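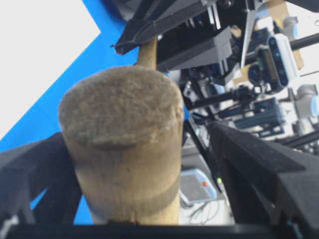

# Skesarance two-arm bench cell

The Skesarance is a bench-top cell with two arms, black two-finger grippers and a depth camera on an angled mount. Hanholm builds it on a slotted aluminum frame, so nearly everything can be moved with one hex key and a bit of patience. It's a lovely machine to set up. You can have it out of the crate and holding things in an afternoon, and most of that time goes into the cables!

This page covers the finger set, how to fit it, and how to keep it gripping well.

## What comes with the cell

- 2 arms with gripper bases fitted
- Printed finger set, one pair per arm, plus a spare pair
- Depth camera with angled mount
- Frame rails, end caps and corner brackets
- Hex keys and a bag of finger screws
- Cable ties (more than you'll need)

## Fitting the fingers

Park the arm with the gripper pointing down and switch off drive power at the controller. Slide each finger onto its carriage until it meets the base bar, then start both screws by hand before tightening either one. The fingers are handed. If the textured faces don't look at each other, swap them.

Close the gripper slowly with nothing in it. The tips should meet along their whole length, and if you can see daylight at one end, loosen that finger and let the other one push it square. Tineke Verstraete on our assembly bench does this with a strip of paper between the tips and pulls it out from both ends. If the pull feels the same, she tightens up and moves on.

## Trying the first grip

Start with something upright, thick and a little soft. Felt-topped tools and cork-like cylinders are great for this — they forgive a finger that's slightly off, and a fuzzy top gives the camera an interesting surface to work with. Take hold of the firm side wall and leave the soft end clear of the fingers. On a tapered piece, go in low and watch whether it creeps as the gripper closes. If it does, drop the force a step and try again.

The default closing force is 11 newtons. We've found that plenty for almost anything you'd want to hand from one arm to the other.

## Cables and camera

Leave a loose curve in every cable near the base, and run the arm through its full reach before you tie anything down. The most common call we get is about a camera that drops out in one corner of the workspace, and it's nearly always a cable pulled tight.

Check the camera mount after the first 100 hours. The knuckle joint settles a little when new. Snug it up, run the calibration routine again, and it should stay put.

## Looking after the finger faces

Brush the textured faces with a dry nylon brush whenever you've been handling felt, fleece or cork. Fibers pack into the grooves and the grip goes slick long before the face looks dirty. For anything sticky, use a damp cloth and mild soap. Please keep solvents away from them.

Replace a pair when the texture has worn smooth, around 700 hours of steady use in our own shop. Always change both fingers together.

## Spares

Finger pairs, screws and camera mounts are kept in stock by Hendriks. The Mosex soft-face fingers fit the same carriages and are worth a try for glass or painted parts, though you'll need to redo the tip check after fitting them — they're slightly thicker.

Page updated January 7, 2026. A longer finger for deep bins is planned for March.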